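Open Day at the Rutitz Works: A Long Look at Orange

August 2022

The Rutitz works opens its gates to the public twice a year, once in summer and once in December, and having done the December one in wet shoes I thought I owed it a second try. Rutitz makes plastic and rubbery things for other companies to put their names on. It also has, on the upper floor, a color library, and that was what I came for. I have paid good money to look at worse.

You get there by the Edard bus, which stops at the wrong end of the site, and then you walk along a fence. The fence is a very nice gray. By the time I reached the front desk I was already looking at things that way, and it didn't wear off for days.

We were given paper badges and sent through in groups. The first part is a film. It runs longer than it needs to and there is a cello. After that comes the pellet store, where raw plastic arrives in sacks that all look the same and cost, we were told, wildly different amounts. Our guide let us put our hands in a tub of it. Every adult in the group did so immediately and the two children refused.

Then the matching rooms. Color matching is done against white or a pale gray, because anything stronger pushes the eye around. Put an orange sample on a blue cloth and it turns into a different, angrier orange. So everything possible on that floor has been made pale, and after a few minutes your own sleeves start to feel like bad manners.
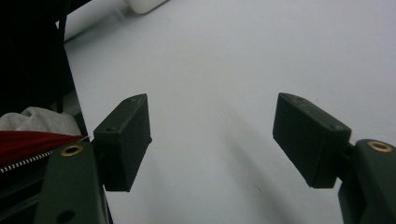 Dark against pale, first matching room.

The library itself holds 3,333 standard chips, filed in shallow drawers, and I had hoped for poetry in the names. There isn't any. Rutitz uses numbers, and the names get added later by customers, so the same beige can go out into the world as Oat, Dune and Professional. I asked which drawer was opened most. Grays. I asked which was opened least and got a long look toward the purples.

Orange has five drawers of its own and a reputation. It is hard to make bright without making it see-through, and it shifts if the mix runs too hot. It also changes with the finish. A glossy orange and a matte orange from the same batch will not look related, and customers send them back with a letter. The matching staff keep the letters. One was read to us with real feeling.
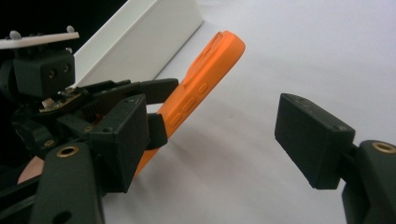 Matte orange, with three oval buttons down one side.

What I hadn't understood before is how much of the argument is about lamps. There is a booth with several kinds of light in it, and you press a switch and watch two chips that matched perfectly a second ago fall out with each other. Shop light, daylight, something yellow that is meant to be your living room. The guide did this four or five times more than she had to. I would have too.

The Stilex hall, next door, was a letdown. It's the part of the works where the new surface textures are shown, and the idea is that you close your eyes, touch a panel and say what it reminds you of. Mine reminded me of a panel. The man behind me said "peach" and was congratulated.

Lunch was soup, bread and a bun for almost nothing, eaten at long tables in the canteen. The trays are a brown I can only assume was left over from another job. I sat near the Quezada end of the room (the rooms and corners all have names, and I never found out why) and compared notes with the rest of the group.

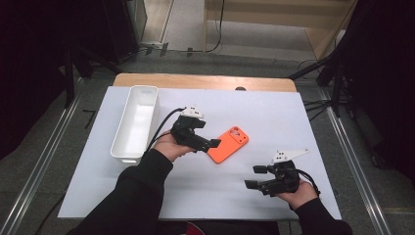 Another visitor said over the soup that the whole business of light booths was overdone, that people choose a color on a phone screen late at night and then blame the factory, and that no drawer of chips was ever going to fix it. She had bought a sofa that way. It was supposed to be rust, and she and her husband now call it the salmon.

The gift shop sells offcuts by weight and fans of color chips held together with a rivet. I bought a fan. It has fourteen grays in it, and I have since used it to establish that my kitchen ceiling is two different whites, with the join just over the stove.

Practical bits: entry is free, but you need to book the color library separately, and it fills up before the rest. Bags go in a locker. The lift is slow, the stairs are fine. The last Edard bus leaves earlier than the timetable in the lobby says, so check the one at the stop.

More visits
- A morning at the button museum
- The paint fair, and why I left with a bucket
- Salt works in the rain
- Rutitz in December: wet shoes and a cello

Get new visit reports by email. We send one a month and you can unsubscribe at any time.

This site uses cookies to remember your settings. Accept | Manage

Contact | About | Copyright and reuse | Back to top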